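5 min read

4. Setting up the wrist view for pick tasks

Sections 2 and 3 covered the arm drivers and the fixed overhead view. Everything from this point on assumes both arms home without errors and that the Ivutby service is running on the control machine. If you are upgrading from an older install, delete the old wrist profile first. The planner will load it without complaint and use the wrong finger mask.

4.1 Before you start

You need:
- the control machine and a second terminal
- the emergency stop within reach
- the objects you plan to pick, and the container they go into

Caution: The arms can move as soon as a profile is loaded. Keep hands out of the work area from step 3 of 4.2 until you set the motion lock again.

4.2 Load the wrist profile

1. Set the motion lock to ON in the Ivutby panel.
2. Open Profiles, then Wrist, and pick the arm you are setting up. Left and right are named from behind the robot, the same as in section 2.
3. Press Load. The status line should read READY within a few seconds. If it stays on WAITING, check that port 3453 is open on the control machine. Sorotport uses that port to pass wrist images to the planner, and most site firewalls block it.
4. Open the live view. The arm's own two fingers should show at the lower edge of the image. If they come in from the top, turn on Rotate 180 and reload.
5. Repeat for the other arm.

Note: Do not crop the fingers out of the view. The grasp model uses their position to judge how far it has to close.

4.3 Set the finger mask

The mask tells the detector which pixels belong to the gripper, so that it doesn't report a finger as an object.

1. Open the fingers all the way and press Capture Open.
2. Close them all the way and press Capture Closed.
3. Check the overlay. It should cover both fingers with a thin margin. A margin that is too wide hides small objects at the moment of contact.
4. Save the mask under the arm's name.

The mask covers only the arm the view belongs to. When the other arm reaches into view, it is handled by the planner's arm model, which takes joint angles from both sides. For this reason both arms have to be homed even if only one will be picking.

4.4 Tune the detector for crowded objects

The default settings work for objects spaced well apart. Fruit, balls and other round items that touch each other are often merged into one detection. Play fruit with printed or painted color changes can also be split in two, with the blush on one side reported as a second object.

1. Place the objects on the table, with several touching each other and a few against the container.
2. Open Detector and set Confidence to 70.
3. Watch the outlines. If two objects share one outline, raise Edge Weight one step at a time. If one object gets two outlines, lower Color Weight first.
4. Turn on Ignore Attachments if your objects have leaves, stems or tags. The grasp point is then taken from the body of the object.
5. Set Smoothing to 11 frames. Lower values make the outlines jump when the arm is moving; higher values make them lag.

Note: Baskets with holes in the sides can produce false outlines where the table shows through. Draw a container region around the basket and set its type to Open Top. Redraw the region if the basket gets moved or tilted.

4.5 Share the container between two arms

By default only one arm may enter a container region at a time. The second arm holds at its wait point until the first has cleared the rim. You can change this under Planner, Shared Regions, but leave it alone until you have run the single-entry mode for a full session. Siyabonga Mahlangu maintains the planner rules and can review your region file before you change it.

Caution: The arm model does not include loose cables. Where a ribbon cable hangs in a loop near the gripper, add a cable margin in the planner and run the first pass at the lowest speed – a loop that catches on a rim can pull the connector out with no error shown.

4.6 Run the check

1. Set the motion lock to OFF.
2. Start Check Pick from the panel.
3. Keep a hand on the emergency stop and watch the live view until the cycle ends.
4. Set the motion lock to ON, then save the log.
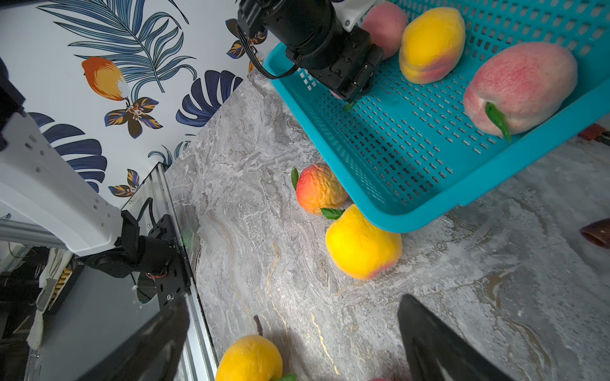
If the check stops partway, the last line of the log names the module that raised the stop. A detector stop sends you back to 4.4, and a planner stop to 4.5. Anything else is listed by code in section 9.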